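Datasets > Household > Stiltora Washing-Up Diary

Stiltora Washing-Up Diary

A friendly little collection of notes on how people do their dishes at home, kept by households in Bouzid and typed up by Yasmine Radwan and Hazem Mansour.

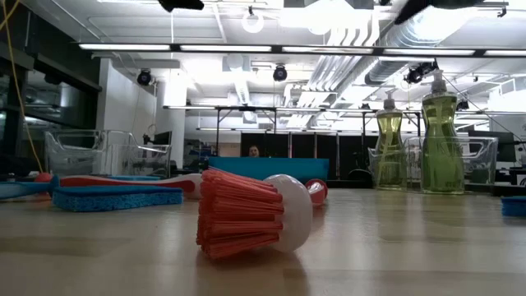 What you'll find in it

There are 600 diary entries from 90 households, all written in December – a busy month for pans! Each row gives the meal, who washed up, what they used (brush, sponge, cloth or plain fingers) and whatever they felt like adding, which is often the best bit.

Known gaps

Dishwasher loads were left out, and 230 entries have no meal filled in. We've kept the spelling just as people wrote it, so do search loosely.

Questions

Latifa Shawky looks after the files and is always glad to hear from anyone using them, even if it's only to point out a typo.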